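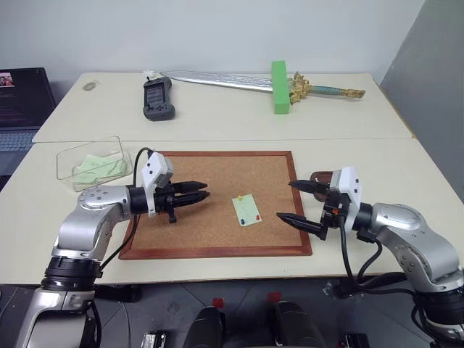
What does the work consist of? Fixing paper notes to framed cork boards with push pins, taking them down again, and returning the pins to their tray.

Vistamville is recruiting 13 participants for a study of notice board layout. Sessions are held in the ground-floor workroom at Nitport and last 40 minutes. Each participant attends 5 sessions during July.

Boards are laid flat on a table for the whole session. Participants place notes to a printed plan, pin them, and record any note that has slipped or torn. Used paper goes in the clear container. Pins are not to be left on the table top.

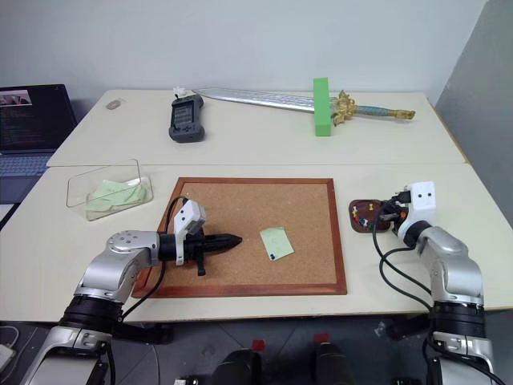 Cork board, green note and tray of coloured push pins.

Applicants must be 18 or over, able to stand at a table for a full session, and able to tell red, yellow, blue and green apart. Normal use of both hands is needed for handling pins. No earlier experience is asked for. Anyone who took part in the Allatar layout study is not eligible.

The layout plan changes from one session to the next and is handed out at the door.

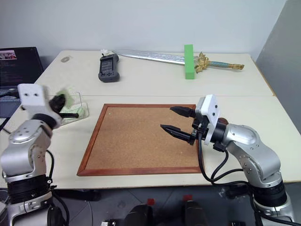
Plans must be given back before leaving, together with the record sheet. Missed sessions can be moved once, with 2 days' notice. Travel within Nitport is refunded on production of a ticket.

Apply in writing to Janka Rusnák, stating whether mornings or afternoons are preferred. Questions about access to the building go to Chin-lung Choi.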